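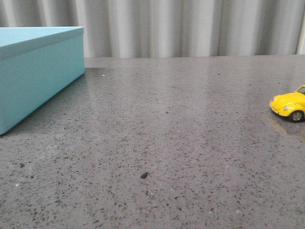
I bought the Trullura storage box in March, after my sister-in-law Hanna Shevchuk gave me one as a gift with tea inside and I liked the box more than the tea. So this review is about the second one, which I paid for with my own money. I wanted a box with a lid for the kitchen counter, where my son leaves his small cars every evening, and I did not want a toy chest in the room where I cook. The color is called "lagoon" in the shop. I would call it a light turquoise, quite pale, and the top of the lid looks a little paler again than the sides. On our gray speckled counter it looks calm, and next to the yellow beetle-style car it even looks a bit elegant.

**The lid**

This is the part I want to praise first. It goes over the body with a thin lip, all the way around, and you can take it by this lip with your fingertips. My older box, a Plorance, has a lid which sits inside the walls, and to open it I must push one corner down and catch the other corner when it goes up. With floury hands this is not pleasant. The Trullura lid comes off straight. It is also not so tight that a child of five needs help, and my son learned it on the first day.

But please understand that the lid only rests there. There is no clip and no rubber ring. If you carry the box by the lid, you will carry only the lid. My mother did this with a box full of buttons, and we were finding buttons under the stove for a week.

**The surface**

It is matte and smooth. I was afraid that matte would mean gray fingerprints after one month, because I had this problem with a matte kettle from Lytvynenko. Until now the box is fine. Tomato sauce comes off with a wet cloth if you do it the same evening. One time I left it until morning and there was an orange shadow on the side, which needed baking soda and some patience. After this, the shadow was almost gone. I can find it, guests cannot.

The top of the lid is flat, so things get put on it. In our house it is letters, keys and sometimes a plate. I did not plan it this way and I am not sure I like it, because before opening the box you have to find another place for everything.

**The size**

I expected it to be smaller. The shop gives the measurements for the body only, and the lid is a little wider because of the lip. If you want to put the box on a narrow shelf, measure for the lid! Oksana Kushnir from my sewing group ordered the same model for the shelf above her washing machine, and it did not go in. She changed it for the smaller size and paid the postage herself, which I think is not fair, because the page could say this in one line.

For small metal cars the size is very good. They lie at the bottom in one layer and my son can see all of them, so he does not turn everything out on the counter to look for one. The noise when he drops them in is another matter. I cut a piece of old felt for the bottom and now it is much better.

**The shop**

I ordered from Tritelard. The box came well packed, but in the wrong color, a kind of mustard. I wrote to them and a man named Valter Lobo answered the same afternoon. He sent the right one before I had returned the wrong one. Delivery took 8 days in total, with the exchange. I have no complaint about the people there, only about the measurements on the page.

**Would I buy it again**

Yes, for light things which stay in one place: cars, thread, tea, cookie cutters. I would not use it for flour or sugar, as I don't trust a lid without a ring in a warm kitchen. I would also not choose it for moving house or for the car trunk.

I am thinking now about the smaller one for my sewing threads. If they still have lagoon, I will take lagoon. The mustard was well made too, but I saw it for two days in my hall and it was enough.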